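Sillavell Robotics Club forum > Arm project > Dome task, summer session

h_ibrahim
Posted June 29, 2018
Where are we on the dome task? The Drotville demo is in August and I need to know if I should keep working on the arm code or switch to the base.

evaristo_g
Keep going on the arm. I ran 100 tries with the new approach angle and logged all of them. Most of the misses were on the way in. The grip is fine once the fingers are on both sides of the piece. This is the wrist camera view with the jaws on it.
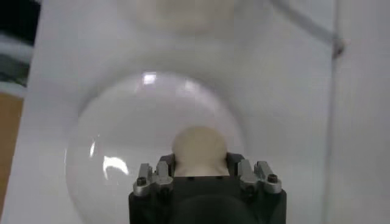 Wrist cam, cream piece between the fingers, clear dome behind.

The glare on the dome is my main complaint. I think the edge finder is picking up the bright patches as part of the outline.

vmartinelli
I don't agree that it's glare. Run 261 in the old log missed the same way and that was before we had any dome in the setup. I'd check the wrist offset first.

evaristo_g
The old log used the other camera mount, so I wouldn't compare them.

vmartinelli
Same offset file though. Look at the date on it.

soo-ah.m
Can we put rubber pads on the fingers before anyone changes code? Bare metal on a smooth round piece makes me nervous. I have a sheet left over from the Uvaveck build.

evaristo_g
Pads change the closing width. I'd have to redo the numbers.

h_ibrahim
Offset first, then glare, then pads. Viola, can you post the file?

vmartinelli
Posted in the shared folder. Line 273 is the one I'd look at.

evaristo_g
OK, the sign is wrong on that line. I still want to try a matte cloth over the lamp.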